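Subject: Re: [shopfloor-auto] What happens to the kitting people?

I was going to answer off list, but three others have asked much the same thing, so this goes to everyone. It covers Pallska only. We have had arms in the kitting area since April and I can speak to that and nothing bigger.

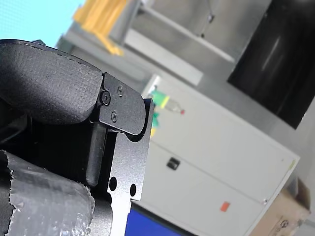
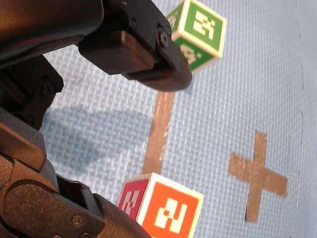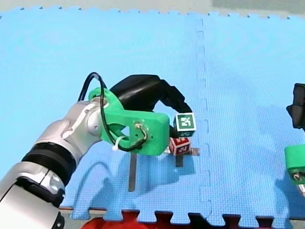
Boris Teuber

The earlier message, trimmed:

> We are a parts distributor with a kitting room. Management has
> started talking about arms for the repeat kits. The people in
> the room want to know three things and I don't have answers.
>
> 1. Who ends up standing next to the thing all day?
> 2. Does the job grade change, and in which direction?
> 3. What happens to the slow work, the odd kits that take
> twenty minutes and that a couple of people are proud of?
>
> I have read plenty of vendor pages. I would like to hear from
> somebody who has to make up the shift plan.

I make up the shift plan, so I'll take them in order.

On 1. We called the project Flindik and put it at the end of the kitting room, where people walk past it on the way to the break area. The arms are still on practice pieces for most of the day: the marked cubes, the blue mat, tape for target positions. A person sets the pieces out, an arm moves one, and the person notes whether it landed where it should and sets out the next. When we started, we pulled whoever was free to do this. That was a mistake. People who were free for an hour didn't learn anything in that hour, and they went back to their own bench with a worse mood and a late kit. Now 2 people per shift are assigned to it and they rotate out after lunch. A whole day is too long. You are on your feet, looking down at small things, and waiting a lot. The waiting is what gets complaints. At a bench you set your own pace and at the arms you don't.

We put in a second stool and a higher table for the log sheets after the first month. If you are planning a layout, do that before the arms come in.

On 2. The grade didn't change at first, and that caused more bad feeling than the arms did. The assigned people were doing kitting plus a setup task plus record keeping, on kitting pay. It went up one step in the summer for anyone signed off on setup. Being signed off means you have done 100 logged placements with each gripper, you can change out a finger pad and put the screws back in the right order, and you know when to stop and call maintenance. So far 8 people have it. I would settle the grade before the first day and put it in writing. We did it backward.

Some people don't want it, and that has to be all right. One of our best kitters tried it for a week and asked to go back to the bench, and went back at the same pay as before.

On 3. We have 314 kits on the books. When the project was approved, the plan listed most of them as candidates. After going through them at the bench with the people who build them, the list got a lot shorter. Anything with a bag inside a bag is out. Anything with a gasket that has to be looked at before it goes in is out. The ones left are dull - same hard parts, same tray, same order every time. Not many people here will miss building those.

So the odd kits are still at the benches, and the share of odd kits per person has gone up. I didn't expect that to be a problem, and it is one. The dull kits used to be the rest between the hard ones. You could talk while you did them. Take them away and the day is hard kits from start to finish. Two people told me they go home more tired than before, and I believe them. We now hold back a few of the easy kits for the benches on purpose. It looks bad on the utilization report. I have had to explain it twice and will probably have to explain it again.

A few things you didn't ask:

Headcount in the room is the same as before. Two people retired and both spots were filled, though one was filled from the warehouse by someone who mainly wanted the setup work. I can't promise what happens when the arms are on real kits for a full shift, and I told the room so. They took that better than the earlier slide that said no jobs would be affected.

Small repairs take up real time. Finger pads wear and get wrapped, cables need to be tied back, screws work loose. Budget for it as somebody's task with a name on the plan, otherwise it goes to the most patient person in the room, every time.

Have the kitters mark out the tape positions themselves. Ours were first laid out by engineering and put the person's reach on the wrong side. The kitters moved them in one morning.

Ask your management how the log sheets will be used. Ours record the arm's misses, and for the first few weeks people thought they recorded theirs. We took the operator initials off the form and the numbers got a good deal more believable.

I can send the sign-off sheet and the current rotation plan if you want them. Both are one page. The kit list I would have to ask about first.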